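Minutes - Bathroom and Kitchen Nook Working Group, Vekora House
May meeting, Sunday, started late (20 past)
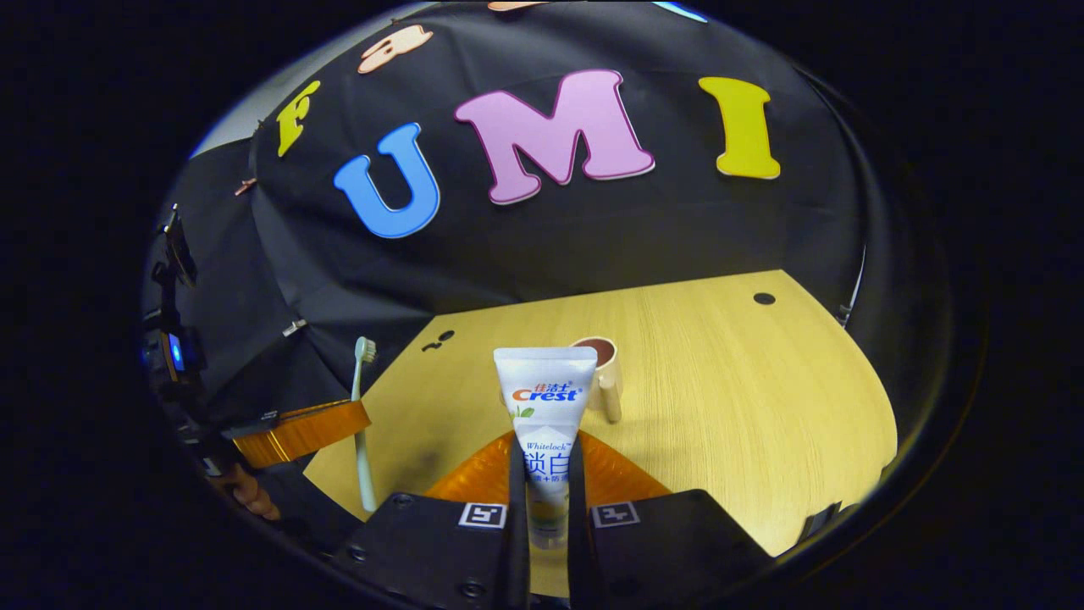
Present: Josiane Lemaire (chair), Nadège Mallet, Ginette Pruvost, Lucienne Arnaud
Apologies: Eugénie Hoarau, sent notes by email, read out under items 2 and 5
Minutes: Nadège (typed as we went, sorry for spelling)

1. Last minutes
Accepted. One fix, the towel rail went to Carré for repair, not Hulix. Ginette to chase Carré, still no word.

2. Toothbrushes and toothpaste
Long one. Toothpaste keeps ending up on the table with the mugs. Josiane would like all tooth things back in the bathroom by breakfast. Lucienne says the shelf in there is too narrow and everything falls in the sink, so of course people carry it out. Ginette agrees with Lucienne. Eugénie's email: doesn't mind where it lives as long as lids are on.

Some back and forth on one brush standing up on its own v. lying in a drawer. Standing preferred, dries better. Drawer people outvoted.

Agreed:
- each person to have their own cup for brush and paste, name on the bottom
- paste stored cap down so the last bit comes out (Lucienne's request, no objections)
- the table is OK until the new shelf is up, then not OK
- spare Crest goes in the hall cupboard, top shelf, not in the first aid box

Whitening paste v. plain: Ginette finds the whitening ones too strong. Josiane likes them. Left to each person. House kitty pays for one kind only, to be decided when we know the price of a carton.

3. Shelf
Two quotes in. Hulix 155 dollars for the shelf supplied and fitted. Nundotov cheaper on the shelf but fitting is extra and they couldn't say how much. Nadège asked whether we could just put it up ourselves. Silence. Went with Hulix. Lucienne to ring them Monday and ask about the depth, needs to take a cup and a tube side by side without anything tipping. Colour white unless they only have grey, then grey.

Josiane wants it noted that the old shelf is not to be thrown out, she has a use for it in the laundry.

4. Mugs and hot drinks
Complaint from last month about mugs filled right to the brim and then carried across the room. Marks on the wood. Ginette has tried oil on the worst one, a bit better, not gone. Coasters were bought in the autumn and no one can find them. Lucienne thinks behind the bread bin.

Agreed: stop a finger below the rim. Coasters to be found or replaced. Cream mugs are house mugs, anyone can use them, the others belong to people so ask first.

Nadège raised tea left standing overnight. Everyone denied it. Moved on.

5. Table
Question of whether to re-seal the top. Light wood shows everything. Eugénie's email says do it in summer when we can eat outside, and sand with the grain please, last time someone went across it. Ginette has half a tin of sealer left, will check it hasn't gone off. Small holes in the top: Lucienne wanted to fill them, Josiane says leave them, she might run the lamp cord through one. No decision, back next meeting.

Curved edge still a nuisance for the clamp-on lamp. Ginette to try it with a bit of felt.

6. Money
Balance 3,165 dollars before the shelf. Nothing else big coming except sealer if the old tin is no good. Lucienne asked for recepits to go in the envelope and not on the fridge. Two went missing that way.

Monthly amount stays at 21 dollars each. Josiane had wanted to drop it, happy to wait until the table is done.

7. Any other business
- Bathroom mirror fogging. Leave door open after showers, try that first.
- Old brushes: put in the jar under the sink for cleaning grout. Mark them!! Ginette does not want a repeat.
- Nadège would like someone else to do minutes next time. Eugénie volunteered in her absence.
- Hand soap, buy the big refill, not the pump ones.

Actions
Josiane: labels for the cups, empty the hall cupboard top shelf
Lucienne: ring Hulix, look behind bread bin
Ginette: Carré re towel rail, check sealer, felt for lamp
Nadège: price of a carton of toothpaste, tell Eugénie she's doing minutes
Eugénie: minutes

Next meeting first week of next month, same time, day to be confirmed once Ginette has her shifts. Lucienne bringing the cake becuase it's her turn.

Closed just before lunch.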